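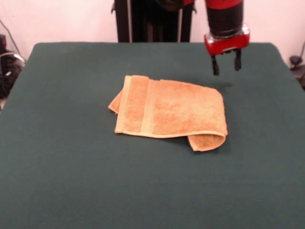

Towel cell, arm at the hover position with fingers open.

Towel Handling Cell: Frequently Asked Questions

Last updated: March

These questions are the ones most often put to the Grosstead Automation Workshop by staff who set up, clean or look after the towel handling cell. They apply to the single-arm cell only. The twin-arm cell at Dudmont has its own notes.

Who may set up the cell?

Any staff member who has completed the Grosstead cell induction may carry out the daily set-up. Changes to the mounting, the wiring or the safety settings are reserved for workshop technicians.

What is the correct order for the daily set-up?

Check that the emergency stop is released and within reach. Power up the controller and wait for the ready light. Inspect the table cover, place the towel, and bring the arm to its hover position at reduced speed. The first cycle of the day must be run at 50 per cent speed with an operator standing by.

How should the table cover be fitted?

The green cover should lie flat over the working area and hang evenly at the corners. Small wrinkles towards the sides are acceptable. A ridge under the towel is not, as the fingers may catch the cover together with the fabric. Smooth the cover by hand from the centre outwards, with the arm held.

Why is the cover dark green?

The colour was chosen to contrast with the orange towels used in this cell. If a towel of another colour is to be used, speak to the workshop first, because the vision settings will need to be changed.

Does the towel need to be placed flat?

No. The cell is intended to start from a loosely folded or crumpled towel. Place it near the middle of the table, well clear of the edges, and do not straighten it afterwards.

How is the finger height checked?

Jog the arm down over the towel at reduced speed and stop with the fingers open, just above the pile. Look from the side of the table, at fabric level. Both fingers should clear the highest fold. If either touches, raise the arm and repeat the height routine from the beginning — do not correct the height by moving the towel.

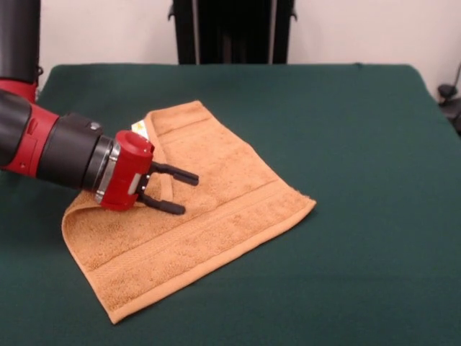
Grosstead Automation Workshop

The check should be made over a raised or doubled part of the towel as well as a flat part. A height that suits a single layer may be too low once the arm moves across a rolled edge or a folded corner.

How often are the gripper fingers cleaned?

The fingers are wiped at the end of each shift with a dry lint-free cloth. Loops of cotton tend to gather at the tips and, over time, weaken the grip. Solvents must not be used. After every 50 hours of running, the fingers are removed and the slides behind them brushed out by a technician.

When should the fingers be replaced?

Fingers are replaced as a pair when the tips are chipped or rounded, or when the cell reports error 214 (grip not confirmed) twice in one shift after cleaning. Spare pairs are supplied by Norkier and kept in the parts cupboard under bin number 71. Please record each pair taken.

The arm stops when the fingers are close to the towel. What should I do?

Leave the arm where it is and press hold. Note the message on the pendant before clearing it. In most cases the arm has met more resistance than expected, either from a thick fold or from the cover lifting with the towel. Open the fingers, raise the arm straight up and inspect the cover. If the arm stops again at the same point, lock out the cell and report the fault.

May other items be left on the table during a run?

Cards, labels and packaging should be removed before the cell is put into automatic. Staff should look behind and beneath the towel, as small items are easily hidden by a fold.

What should be checked on the wrist and gripper housing?

Once a week, with power isolated, confirm that the gripper is firmly seated on the wrist and that there is no play when it is turned gently by hand. Look over the red housing for cracks. Screws are to be tightened with the torque driver kept at the cell, and never with an ordinary hex key.

Can the cell be moved?

The table and the arm base are aligned to each other. If either has been bumped or shifted, even slightly, the cell must be recalibrated using the Kassa alignment plate before it is used again. Recalibration takes most of a morning and should be booked in advance.

How do I report a fault?

Complete a fault sheet, attach it to the cell and place a copy in the workshop tray. Include the error number, the speed setting and the position of the arm when it stopped. Cells that have been locked out are returned to service only by a technician.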